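Poltine Hand-Held Gripper: Build and Set-Up Guide
Dultolwood Shared Workshop

Section 6. First grasp trials on the table

6.1 Before you start

Finish Section 5 (linkage assembly and trigger cable) before working through this section. The jaws must open and close over their full travel with no load. If one finger lags behind the other, go back to step 5.7 and reset the cable tension.

You will need:
- the assembled gripper, with both finger pads fitted
- a 2 mm hex key
- a kitchen scale
- mixed fruit, from mandarin size up to melon size
- a bowl and a flat plate

6.2 Checking the pads

1. Wipe both pads with a damp cloth and let them dry.
2. Close the jaws slowly until the pads touch. They should meet along their full length.
3. If they meet only at the tips, loosen the pad screws a quarter turn, press the pads flat against each other and retighten.
4. Open and close the jaws 200 times by hand. Check every pivot screw for movement afterwards.

CAUTION: Keep your free hand clear of the linkage. The gap behind the pivots closes completely at the end of travel.

6.3 Picking from a bowl

1. Place the bowl on a covered table. A cloth stops it from sliding on a hard surface.
2. Hold the gripper at an angle above the rim and open the jaws wider than the fruit.
3. Lower the fingers until one pad sits on each side of the fruit, at or just below its widest point. 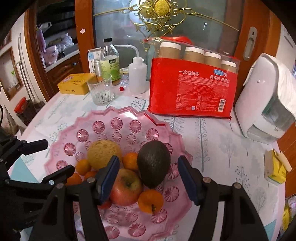
4. Squeeze the trigger until the fruit stops turning between the pads, then add one click on the ratchet.
5. Lift straight up until clear of the rim. Hold for a slow count of five.
6. Lower and release. Do not drop the fruit from height, as bruised skin changes the grip on later trials.

Note: Start with apples. Mandarins tend to roll away from the first pad to make contact. If this happens, bring both fingers down together.

Note: The upper limit for the printed linkage is 568 g. Weigh anything larger than an orange before lifting it. Most melons are over the limit and are used for approach practice only.

6.4 Picking from a plate

A flat plate gives the fruit less support at the sides, so approach height matters more.

1. Set the jaws fully open. The opening at the pad tips should measure 62 mm on the standard build.
2. Bring the gripper in low from the near edge of the table.
3. Work from the front of the plate to the back.
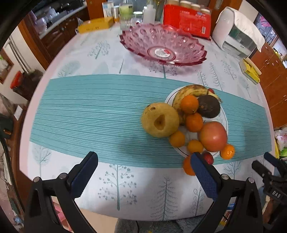
4. Where two pieces touch, slide one pad into the gap before closing. Do not force it.
5. Leave bananas until last. Grip a bunch near the stem end, across its narrow side.

CAUTION: Stop if a pad starts to peel. The Imolance adhesive does not re-bond once it has picked up juice or dust. Replace the pad as described in Section 8.

6.5 Recording results

Write each attempt in the trial log with the fruit, its weight and the number of ratchet clicks. Hanyu Kong keeps the master sheet, which stood at 2357 attempts in January. Builds using the older Deng trigger have no ratchet; leave that column blank.

Continue to Section 7, Adjusting the return spring.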